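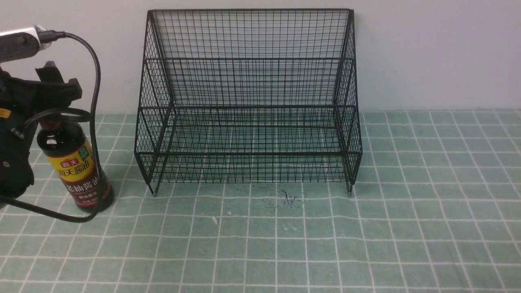 Sojasoße am Drahtregal, oben und unten noch alles frei.

Startseite Unterwegs Technik Küche Archiv Über mich

Tag der offenen Tür bei Luvomix

Eigentlich wollte ich am 25. Juli nur schnell zum Markt und dann heim. Aber dann hing an der Bushaltestelle dieses Plakat, „Roboter räumt ein, Eintritt frei“, und ihr kennt mich, bei freiem Eintritt werde ich schwach. Also mit der Einkaufstasche (Petersilie, zwei Gurken, ein viel zu großer Kohlrabi) in die Linie 18 und raus ins Gewerbegebiet, wo ich sonst nur hinfahre, wenn der Wertstoffhof ruft.

Luvomix sitzt in einer ehemaligen Druckerei, und im Treppenhaus riecht es immer noch ein bisschen nach Farbe. Am Empfang bekam ich einen Aufkleber mit der Nummer 777 für die Verlosung. Gewonnen habe ich nichts, den Aufkleber hatte ich dafür abends noch am Ärmel, als ich schon wieder in der Küche stand.

Im Erdgeschoss gab es die großen Sachen, Förderband, Palettierer, alles hinter Zaun und ziemlich laut. Da war es rappelvoll. Mich hat es in den ersten Stock gezogen, wo die Vorführung mit den Haushaltssachen lief, das Projekt heißt Modgate. Die Aufgabe klingt so banal, dass ich fast weitergegangen wäre: Dinge vom Boden nehmen und in ein schwarzes Drahtregal stellen. Eine Flasche Sojasoße von Haitian zum Beispiel, die mit dem knallgelben Etikett, die habe ich in der großen Glasflasche auch daheim! Da war ich dann natürlich sofort parteiisch.

Und ich muss sagen, man schaut da anders hin, wenn man das Ding selbst jeden zweiten Tag in der Hand hat. Ich greife die Flasche am Hals, ohne nachzudenken. Die Maschine braucht dafür erst mal Anlauf, fährt hin, hält inne, korrigiert ein Stückchen, fährt wieder. Die Frau von der Vorführung hat erklärt, dass Glas und Draht beide ihre Tücken haben, das eine spiegelt und durch das andere schaut die Kamera einfach durch auf das, was dahinter liegt. Woher soll sie dann wissen, wo das Regal anfängt? Darüber habe ich in meinem ganzen Leben noch keine Sekunde nachgedacht.

Pro Gegenstand machen sie 100 Durchgänge, bevor sie den nächsten dazunehmen. Ich hätte nach dem zehnten gekündigt.
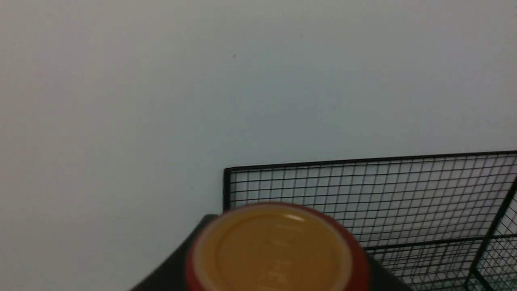
Der Becher von unten, gelb-orange mit rotem Rand.

Der Becher war mein Liebling. Ich hatte gedacht, nach der Flasche wird das ein Kinderspiel, leicht und unzerbrechlich, was soll schon sein. Von wegen, hieß es, bei leichten Sachen verrutscht viel schneller etwas, wenn der Greifer sie beim Zupacken nur ein bisschen anstupst. Beim Ablegen muss außerdem der ganze Arm am Gitter vorbei, und an so einem Draht bleibt man gern hängen (kenne ich vom Abtropfgestell, jede Woche einmal mit dem Ärmel).

Neben mir stand eine Familie, die hat bei jeder Bewegung mitgefiebert wie beim Elfmeterschießen. Es wurde geflüstert! Wegen eines Bechers! Ich fand das sehr sympathisch und habe nach kurzer Zeit mitgeflüstert.

Gefragt habe ich dann auch noch etwas, nämlich ob man so ein System irgendwann zum Einräumen der Speisekammer kaufen kann. Die Antwort war ein freundliches „erst mal nicht“. Die Software kommt von einer kleinen Firma namens Mudeo, die Auswertung macht ein Büro, das Iyer heißt, und die drei streiten wohl gerade vor allem darüber, ab wann ein Versuch als gelungen zählt. Steht die Flasche schief im Regal, ist das dann eingeräumt? Bei mir daheim schon.

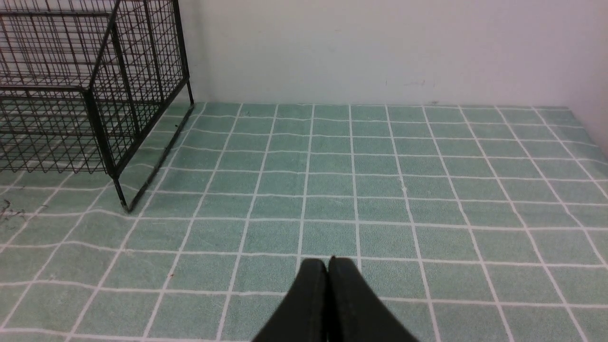 Ob man der Maschine auch beibringen könne, dass schwere Flaschen nach unten gehören und die Becher nach oben, wollte jemand aus der hinteren Reihe wissen, zu Hause kapiere das nämlich auch keiner. Großes Gelächter. Die ernst gemeinte Antwort war, dass man so eine Regel durchaus vorgeben kann, im Moment gehe es aber erst einmal um das saubere Greifen und Abstellen.

Zum Schluss gab es im Hof Waffeln, von denen ich zwei gegessen habe, und einen Kaffee, über den ich lieber schweige. Wer hinwill: Im Oktober soll wieder geöffnet sein, dann angeblich mit Anmeldung. Der Kohlrabi hat den Ausflug gut überstanden und liegt noch im Kühlschrank, Rezeptideen bitte in die Kommentare.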